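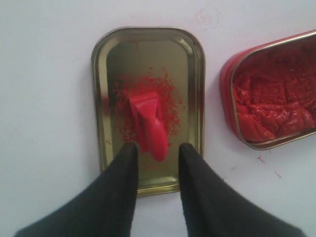 Home Blog Recipes Moving Diary About Contact

Small kitchen, big clear-out

December
By Loubna Ouazzani

So we've been in the new flat three weeks and I still can't find the potato masher.

I know, I know, I said I'd write sooner. Several of you asked how the move to Lodeo went (thank you, and sorry to everyone who got a one-line reply, I was typing with my elbow at one point) and the short version is that we're in, the boiler works, and the kitchen is less than half the size of the old one. I paced it out in socks before we signed and told everyone it'd be fine. It's fine if you breathe in.

The old kitchen had a whole wall of drawers, and we'd lived there long enough to fill every one of them. You don't notice it happening! You buy a garlic press, it's a bad garlic press, you buy another one, and the bad one goes to the back because throwing out a garlic press that technically presses garlic feels wasteful. Multiply by 12 years. When I started emptying them I had a notebook and a system with coloured stickers, and by the second drawer I'd lost the stickers.

I found three melon ballers. I don't even like melon. There was a whole bag of those little plastic scoops that come inside things, coffee, washing powder, baby milk from when my niece used to stay, and I'd evidently decided at some point that they'd all come in useful. There were tins with no lids and lids with no tins. There was a sandwich bag with a single screw in it and the word IMPORTANT written on the front in my own handwriting. I've brought the screw with me. It's in the new drawer. I'm not brave enough.

The thing I hadn't reckoned with was how slow it would be. I thought an evening, maybe two with a glass of something. I started at 6 one evening and when I next looked up it was nearly midnight and I was sitting on the floor reading the instruction booklet for a Fumita rice cooker we gave away years ago. It had recipes in the back, quite good ones. I've kept the booklet, so you can see how it was going.

My brother's method is that you put everything in one box, tape it shut, and if you haven't opened it in six months the whole box goes. I think that's very sensible and I could no more do it than fly. I'd be at that tape with a butter knife by the weekend, looking for the nutmeg grater.

What got me moving in the end was the van. We'd booked with Saber, who were lovely and turned up early, but the quote was for a certain number of boxes and every box over that was extra. The woman on the phone asked me how many were kitchen and I said "a few" and she laughed, not unkindly. After that I got a lot more ruthless. It's amazing what you can part with when each box has a price on it. The fondue set went. The second fondue set went. The bread machine went downstairs to the family on the ground floor, who've since sent me a picture of a very handsome loaf, so I'm only a bit jealous.

Then there was the cast iron pan, which I want on record I carried down myself, on foot, down all those stairs, because I didn't trust it in a box. It was my grandmother's and she'd have carried it on her head.

Anyway, the new place. The kitchen is a sort of corridor with a window at the end. Two people can be in it as long as they're fond of each other. There's one deep drawer, two shallow ones, and a cupboard over the fridge that I can only reach by standing on the step, so that's where the cake tins live and I expect I'll be eating less cake.

Our neighbour across the landing, Thijs Van Dijk, has the same kitchen the other way round and he very kindly let me come and have a nose at his. He's put a rail along the whole of one wall with hooks on it, ladles, colander, scissors, the lot, and the cupboards are nearly empty. I went home and immediately wanted a rail. He told me to wait a month before putting anything on the walls, and cook as normal, and see where my hand goes when I want a spoon. Good advice I think, though it turns out that my hand goes to where the spoons were in the old flat, which is now the radiator.

A few things I've learned, if you've got a move coming up yourself:

Do the kitchen first. I did it last and I'd never do it that way again. Books are easy, books are all the same shape.

Keep the kettle, two mugs, one pan and the tin opener out of the boxes altogether and carry them on your lap if you have to. We ate tinned soup on the first night and it was one of the best meals I've had this year.

Write on the side of the box, not the top! You'd think I'd have known, having moved before. Once they're stacked you can't read a single one, and I spent most of the first Friday lifting boxes off other boxes to find the one with the towels.

Don't buy any organisers until you're in. I bought a bamboo drawer divider from Bristska (the homeware place by the station, very tempting, go in with a list) and it's a finger's width too wide for every drawer we own. It's currently holding post.

And charity shops will take more than you think, but ring first. Ours wouldn't take anything with a plug.

I still miss the old kitchen a bit, mostly the light in the mornings. But I made harira on Sunday night's leftovers principle (whatever's there, plus chickpeas) and everything I needed was within arm's reach, and I do mean that, I stirred the pot and opened the fridge at the same time. The window steamed up and somebody on the stairs shouted that it smelled good.

Next job is the hall cupboard. If anyone has a spare potato masher, I'm going to give it until the end of the month and then I'm coming round.

Contact Loubna | © Loubna Ouazzani | Back to top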